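Share this article 14 shares 2 comments

4.2 Setting up the cell and keeping it running

The cell is a single arm over a single table, and we spent far more time on the table than we had planned. This section records how it was put together and what we do to it each day, in enough detail that another lab could build a close cousin. We enjoyed this part of the work a great deal, and we hope some of that comes through.

The table top is wrapped in a dark green cloth. Our first covering was a white laminate sheet, and on it the depth readings broke up near every shiny rim. Seul-gi Cheon tried six fabrics over one long Sunday and the dark green won easily: the bowls and cups stand out from it in every colour we own, and objects dropped from a few centimetres settle where they land. Cloth does bring its own chores. It creeps. After a long session of pushing and regrasping, the weave has shifted toward the front edge, and a small ridge forms that can tip a cup. We now pull it tight from the rear edge first, then the sides, and clip it underneath. A lint roller goes over it before the first run. Light specks come back within hours no matter what we do, and we stopped chasing them once we had checked that the segmentation ignored them.

The arm is mounted at the rear left of the table and calibrated against it with a flat board that we call the Rarko plate, after the workshop that cut it for us. The plate drops onto two pins under the cloth. With the arm in gravity compensation, an operator guides the closed fingertips into each of the plate's dimples in turn, and the fitting script reports the residual. Anything under a millimetre is accepted. The whole procedure takes the length of a cup of tea, and we love it for that. Earlier versions used a printed checkerboard and a good deal of swearing.

Fingers deserve their own paragraph. The tableware task asks the gripper to slide one finger inside a rim and the other outside, often with a second bowl only a few millimetres away. Wide pads could not do this. Kyu-ri Seol redrew the fingers as narrow points, black so that they would not be confused with any of the objects, and the improvement on nested bowls was plain on the very first afternoon. Narrow fingers bend, though. We check them against a steel rule at the start of each day and change the pair when daylight shows between rule and finger along more than half its length. Over the full collection we went through some 216 finger changes, counting left and right separately, and the spares live in a labelled tub on the shelf behind the operator. When a finger is changed, the tool offset is measured again, even if the new part came off the same print bed as the old one. We skipped this twice and regretted it both times.

The wrist needs less attention. We wipe the collar with a dry cloth, look for grit where it meets the housing, and turn the last joint slowly by hand with the power off. A healthy joint feels even all the way around. In May we felt a faint click at one angle, and the cause was a loose screw in the gripper adapter, nowhere near the bearing we had begun to worry about. Since then all four adapter screws carry a stripe of paint marker, so that any movement shows at a glance.

Cables were the least glamorous problem and the most expensive. In the first layout, power and signal lines shared one bundle along the floor, and the gripper dropped off the bus whenever someone's chair rolled over it. We separated the two, gave the signal line a generous bend radius, and logged every dropout from then on. The log holds 193 entries from before the change and 2 from after it. That was a very happy graph to plot.

Resets are done by hand. The operator scatters the tableware, leaving some pieces nested, some upright and some on their sides, and is asked not to tidy. Tidiness crept in anyway during the pilot: people like to stand bowls up. We now print a short prompt on the operator's screen before each reset ("lay a cup down", "tilt the top bowl") and the starting layouts have become pleasingly awkward. The released set contains 1,942 episodes collected under this routine.

At the end of a session the arm is driven to its rest pose, the fingers are opened, and the bowls are washed in warm water with no detergent residue left behind, as a soapy film changes the friction more than one would guess. The operator then writes a line in the cell diary. Most lines say "fine". The others were the most useful source we had when writing this section, and we would urge anyone running a similar cell to start a diary on the first day.

Figure 4. The cell in use, with the gripper over the yellow cup and the nested bowls beside it. 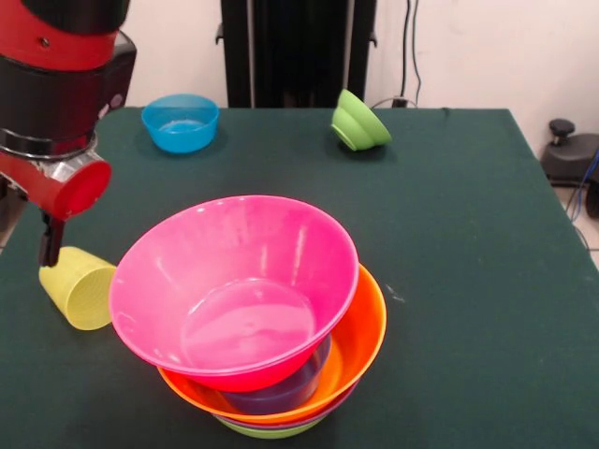
One habit from the diary has since been made a rule. Any fault that stops a session for longer than ten minutes gets its own page, with the joint readings at the time and the name of whoever fixed it, and the next operator reads that page before switching the arm on.

Share this article 14 shares 2 comments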